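Neighbour's rooster at 3 a.m., any recourse?
Posted in Skasenby Community Help, Yards & Animals

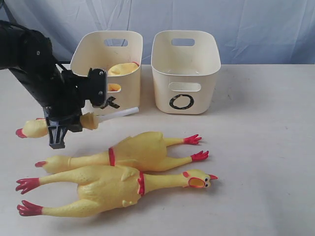 We moved to Lukumay Street in November and the rooster next door starts at 3 a.m. every day. I've tried earplugs and a polite note. The note came back with the spelling corrected. Can the town do anything?

Arlo Quintanilla
Ring bylaw and ask for the noise log form. You fill it in for 21 days, which is a grim little hobby, but they won't send anyone without it. Mine took 6 weeks start to finish. Keep a copy, they lost my first one.

trullberg_574
move

Esperanza Lindgren
Ask if they'd shut him in a dark coop overnight. My neighbour did and we got to seven o'clock. Cost me a pie.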